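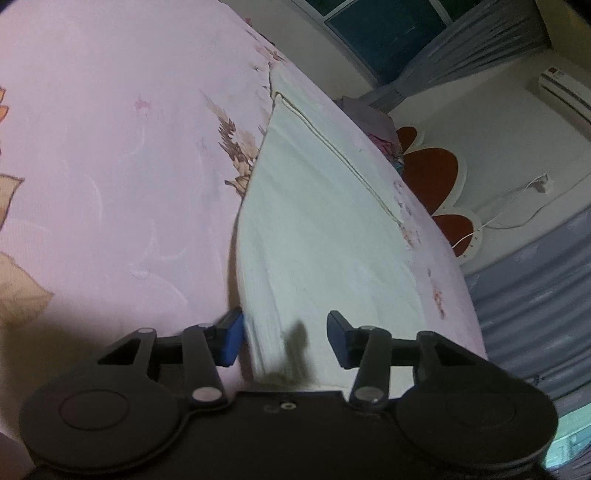
4.3 製造手順および販売条件

試料には、募金を目的とする焼き菓子販売で提供される小型マフィンを用いた。生地の基本配合は前節の表に示したとおりであり、1バッチあたりの薄力粉は800 gに固定した。薄力粉は同一ロットのPastadineを使用し、開封後は密閉容器に移して室温で保管した。砂糖の配合は、基準区に対して重量比で40%減じたものを低糖区とした。減量分の補填は行っていない。固形分の減少によって生地の粘度が低下するため、低糖区では牛乳の添加量を予備試験の結果に基づいて調整した。

混合はÖzkan法に準じ、油脂と砂糖を先に合わせた後、卵を三回に分けて加えた。粉の投入後はへらによる手混合とし、粉気が消えた時点で操作を終了した。混合時間を規定しなかったのは、予備試験において作業者間の混合速度の差が大きく、時間を揃えるとかえって生地の状態にばらつきが生じたことによる。混合後の生地は、ボウルに布をかけて室温で休ませた。布には白いタオルを折り畳んで用いた。折り畳んだ状態の白いタオルを図3に示す。休止時間は両区で等しくした。

焼成には家庭用電気オーブン(Hadico)を用いた。庫内の左右で焼き色に差が認められたため、焼成の中間で天板の向きを反転させた。庫内温度の分布そのものは測定しておらず、この点は5.2節で改めて扱う。焼成後は型から外して網上で放冷し、表面温度が室温に達したものから個包装した。表面に著しい割れのあるもの、および型離れの際に欠損したものは販売対象から除外した。

販売は7月に、Plustoriaの一階通路に設けた販売台で実施した。基準区と低糖区は同一価格とし、台上での左右の配置を一時間ごとに入れ替えた。札には「標準」「甘さひかえめ」とのみ記し、砂糖の減量率は表示しなかった。販売担当者には、購入者から甘さについて尋ねられた場合を除き、いずれの区も勧めないよう指示した。期間中の販売総数は954個であった。

購入者のうち同意の得られた43名に対し、質問紙調査を行った。質問項目は甘さの強さ、食感、再購入の意向、および購入の主たる動機であり、動機以外は五段階尺度で回答を求めた。回答は喫食後に記入する形式とし、販売終了までに回収箱へ投函されたものを有効とした。複数個を購入した者については、最初に食べた一個を評価対象とするよう依頼したが、遵守状況は確認していない。

甘さの強さと再購入の意向との関係は、順位相関係数により検討した。動機を「募金への協力」とした回答者では、味の評価とは独立に再購入の意向が高くなる可能性があるため、この群を除いた解析も併せて行った。両解析の結果は5.1節に示す。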